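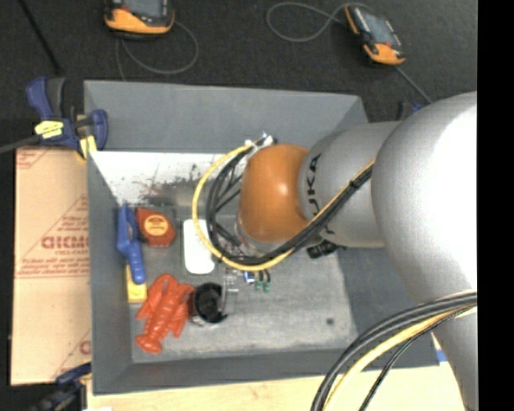 What should a small shop budget for when it buys its first picking arm? More than the arm: set money aside for the gripper, the cabling, the bins, the training and a good stretch of setup time.

So I spent Tuesday at the Farent open day, mostly because we have to hand in our equipment plan for next year and I was tired of guessing. It's a long drive (266 miles!) and I'd do it again just for the lunch.

They let you get pretty close to the bin picking cell, and I stood there far too long. The arm was a KUKA, with a yellow cable looping around by the orange wrist and a whole bunch of black ones following it. In the bin they had a red-orange toy lobster, a black cup and a few other odds and ends. I loved the lobster. I also wrote "CABLES" in my notebook and underlined it, as our draft budget had exactly zero dollars for wiring.

The bin itself was scuffed and held with plain bar clamps, the kind we already own, so I crossed a fancy fixture off my list on the spot.

Over coffee I got talking to the people from Jelden, who sell grippers. They said to plan on 2 spare sets of fingers at $584 a set. Moussa, at the next table, rents whole cells by the month with a five-month minimum, and I'm leaning that way for our first one. I missed the Putico talk on service contracts, which is annoying, but they promised to email the slides.

Parking is free if you get there before nine. Bring a sweater, the hall is freezing!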